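# Pay for the boring hours

Small shops and stockrooms are now being sold robots by the month, and the part of the offer that deserves the closest reading is the part most buyers skip. It comes after the price of the arm and before the support terms, and it is usually called something like "task setup." In the Elto package it is called Demonstration Service. I think it is the only part of the package worth the money, and I think Elto is selling it badly.

The offer works like this. You pick a job from your own floor. Elto's people record that job being done by hand, many times, with a pair of hand-held grippers that match the ones on the robot. The recordings are used to train the arm. When the arm arrives at your site it is supposed to know the job already, and your staff only have to load it and clear up after it. The standard plan covers 3 jobs. Extra jobs are quoted one at a time.

I looked at the service for a hat and accessory counter, where the job in question is restocking a display rack. Caps come out of a carton, each one goes onto a spoke, and the rack has to look decent when it is full. A teenager can learn this in a minute. For a machine it is a nasty little problem. A cap has no fixed shape. The rack is thin wire, and a push in the wrong place can turn it or tip it.
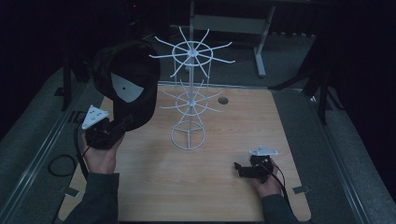
Elto's sales sheet treats a job like this as one item on a list, next to "box to shelf" and "tray to cart." It should not be priced the same or promised the same. Moving a box is mostly a matter of knowing where the box is. Hanging a cap depends on where you pinch it, how it sags, and which way the brim swings when you lift. Those are things a person works out with the fingers and never puts into words. Recording a person doing it through the same kind of gripper the robot will have is a sensible way to get at that knowledge, and it is a good deal more sensible than asking a store manager to fill in a form.

The older way of doing this was the one Bellier used for its counter unit. You got a tablet, a set of blocks to drag around, and a manual. You told the arm to go to a point, close, go up, go to another point, open. That is fine for parts that are the same every time. With soft goods you could spend a week on it and end up with an arm that dropped every second item. Bellier's unit cost less to buy than Elto's, and if you have only rigid goods to move I would still look at it first. For caps, gloves, scarves and bags I would not.

So the method is right. My complaints are with the terms.

The first is about numbers. The quote I was shown listed 3,026 recorded demonstrations for the cap job. It is a big figure and it looks good on paper. It says very little. It does not say how many were done with an empty rack and how many with a rack nearly full, which is when the job gets hard. It does not say whether the rack was moved between runs, or whether the caps were all one style. A count of recordings is like a count of driving lessons. I would want to know if any of them were in the rain. Elto should break the figure down by starting condition, and a buyer should refuse to sign until it does.

The second is about ownership. Under the contract, the recordings belong to Elto, even when they are made with your stock and your fixtures and you have paid for the hours. If you leave after 2 years and go to Gerex, you start over. Gerex, to its credit, lets the customer keep a copy in a plain format, although its grippers are wider and I doubt they would do well on thin wire. Elto's answer is that the recordings are only useful with its own hardware. If that is so, handing over a copy costs them nothing.

The third is about change. Racks get replaced. A new season brings caps with a stiffer crown or a longer brim, or the counter moves. The standard plan includes one refresh a year, booked 33 days ahead. A shop that changes its stock every April and again in the fall will always be one refresh short. Deschamps, which mostly serves warehouses, sells refresh hours in blocks that can be used at any time, and that is a better fit for retail too.

I am not against the price. People who have never watched this kind of work tend to think the clever part is the software and the rest is clerical. Somebody has to stand at a table and hang a cap, take it down, and hang it again with care, in a way that a machine can follow. That is skilled work and it takes time. If the bill for it is higher than the bill for the arm, I can live with that.

What I would like from Elto is a contract that treats those hours as the product. List what was recorded and under what conditions. Give the customer a copy. Let the refreshes be used when the stock changes. Until those points are in writing, I would take the plan for a single job, run it through one full change of season, and leave the other slots alone.

November 16, 2018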